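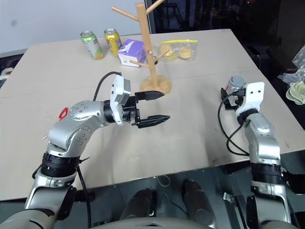
Teaching Two Arms to Tidy a Table by Remote Control

If you have only ever moved one arm at a time, your first hour with two is going to feel like patting your head and rubbing your stomach. Please don't let that put you off. I have been through this with a good many beginners on the Cliltska setup, and nearly all of them were getting usable takes by the end of their first afternoon. What follows is the way I like to walk people through it, with a few of the mistakes I made so you can skip them.

The task we'll work on is a simple one: pick up a drink can on one side of the table, hand it across if you need to, and set it down in a row with the others along the far side. There is other stuff on the table too, and I like it that way. A mug tree is a wonderful teacher - its pegs stick out at all sorts of angles, and you very quickly learn to think about where your elbow and wrist are going as well as your fingertips.

Before you touch the controls

Sit down with the leader arms (ours are the small Landell pair, but any matched pair will do) and move them through their whole range with the power off. Get used to the weight. Then put them in the same rough pose as the robot's arms before you switch on, so that nothing jumps when the two sides link up. In our Zodent recorder the link won't engage until the poses match to within 4 degrees, and I have grown very fond of that setting.

Next, check your cables. The wrist camera leads need enough slack to follow the wrist all the way around, but loops that hang too low will snag on the front edge of the table. Swing each wrist slowly to both ends of its travel and watch the loops the whole time. It takes a minute and it has saved me whole mornings.

Picking up the can

1. Park the arm you aren't using. Keep it open, still, and well clear of the path. Beginners tend to let the idle hand drift, and the robot will learn the drift right along with everything else.

2. Bring the working gripper in low and from the side, with the fingers open on either side of the can. Come down from straight above and you'll find the wrist camera is mostly looking at the lid.

3. Stop. Really stop, for a full breath. That little pause gives the policy a clear moment to learn from, and it gives you a chance to see if you're centered.

4. Close gently. An empty can dents very easily and a dented one behaves differently on the next take. I start people at a grip setting of 84 and only go up if the can slips.

5. Lift straight up before you go anywhere sideways. A hand's width is plenty.

Carrying it over

Go around the mug tree, never between the pegs, even when the gap looks generous. If the can is on the right and its spot is on the left, do the handoff in the open space at the front. Let the second hand close fully before the first one opens, then back the first hand straight out.

Set the can down, open, and back away before you raise the arm. I used to lift right after letting go, and I knocked over more cans than I'd like to admit.

How many takes?

For this job we kept 248 good ones, out of a library that now stands at 2,315 across all our table tasks. Move the objects a little between takes and turn the cans so the artwork faces different ways. Throw out any take where you hit something, but do keep the ones where you missed the first grasp and calmly tried again. Those are gold!

Take a break when your shoulders start to creep up. Tired hands make jerky recordings, and the Iwasaki smoothing filter will only cover for you so far. Save your session, power down the leader arms first and the robot second, and rest both robot arms on their stands before you leave.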